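Zikell Silo Under-Sink Organizer Review

Reviewed by Pirmin Tanner

The Silo is a pull-out rack for the cabinet under a kitchen sink. It has three shelves on a steel frame, and the frame slides on a pair of rails that screw to the cabinet floor. I paid $87 for it in March and have used it every day for four months. I bought it with my own money, and Zikell did not know I was going to write about it.

Before the Silo I had a plastic tub. Everything that belonged under the sink went into the tub, and whatever I needed was at the bottom. When the tub got too full, the extra things moved up to the kitchen table and stayed there, next to the snacks and whatever else had been put down that day. 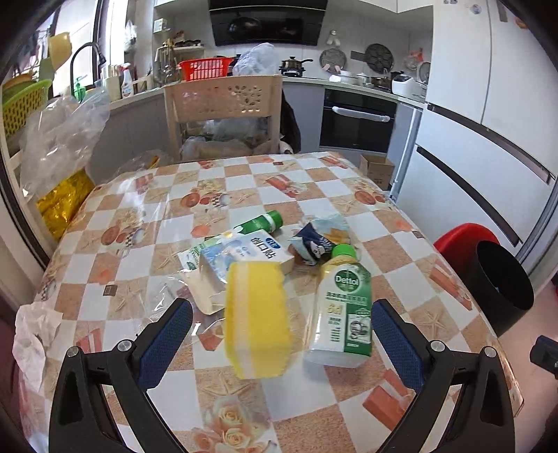

A yellow sponge, a Dettol bottle and a box of bandages on the kitchen table.

What comes in the box

You get the two side frames, three shelves, the rails, a bag of screws and a folded instruction sheet. The sheet is all drawings. Step two shows the left rail upside down, so check the arrow stamped on the metal before you drill. I put mine in backward and had to fill the holes.

You will need a drill, a Phillips bit and a tape measure. The rack wants a cabinet that is clear from front to back on at least one side of the drain pipe. Mine has the trap sitting a little to the left, and the rack fits on the right with a finger's width to spare. If you have a garbage disposal, measure twice. The listing gives the width of the frame but leaves out the rails, and they stick out a bit on both sides.

Putting it together took me most of an evening. A second person would help when you hang the frame on the rails, because it has to go on level and there is not much room to get your arms in.
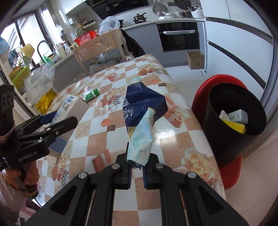
Will the Silo hold full-size bottles of cleaner?
The bottom shelf takes most tall bottles standing up, but the middle shelf only takes short ones unless you move the top shelf up a notch.

Daily use

The rails are the best part. They run smoothly with a full load and stop softly at the end. Pulled all the way out, the rack brings the back row into the light, so I no longer kneel on the floor with a flashlight to find the dishwasher salt. I keep bottles on the bottom, cloths and sponges in the middle, and trash bags on top.

The shelves are wire, with a gap between the wires that is too wide for small things. A sponge laid flat is fine. A scrub brush falls over and the handle drops through, and then the rack will not close until you push it back up. Zikell sells plastic liners for this. I cut up an old placemat and it works well enough, though I do think a rack at this price should come with
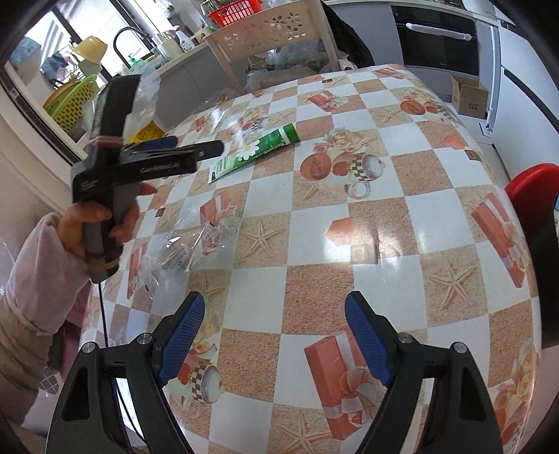
liners in the box, or at least one for the middle shelf.

The coating has held up on the frame. On the bottom shelf it has started to chip at one corner where I slide a heavy bottle in and out, and there is a small spot of rust. I wiped it down and dabbed some clear nail polish on it. It has not spread so far.

Compared with the others

I looked at two other racks. The Sarkar is cheaper and has solid trays, so nothing falls through, but it sits loose on the cabinet floor and the whole thing tips when you pull it hard. My sister has one and she has put a brick in the back. The Randow is nicer than the Silo in every way I could see at the store, with a better handle and wood fronts. It also costs a good deal more, and it needs a wider cabinet than mine.

The Silo has more than 800 reviews on the site where I bought it. The low ratings are mostly from people whose cabinets were too narrow, plus a few who got a bent rail. Mine were straight.
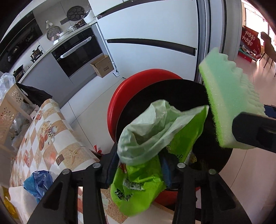
Green plastic bags, with a sponge alongside.

Good points: smooth rails, solid frame, shelf heights can be changed, easy to reach the back.

Bad points: gaps in the wire shelves, liners cost extra, poor instructions, coating chips on the bottom shelf.

I would buy it again for this cabinet. For the bathroom I am going to try the Sarkar, screwed down through the tray with a couple of washers.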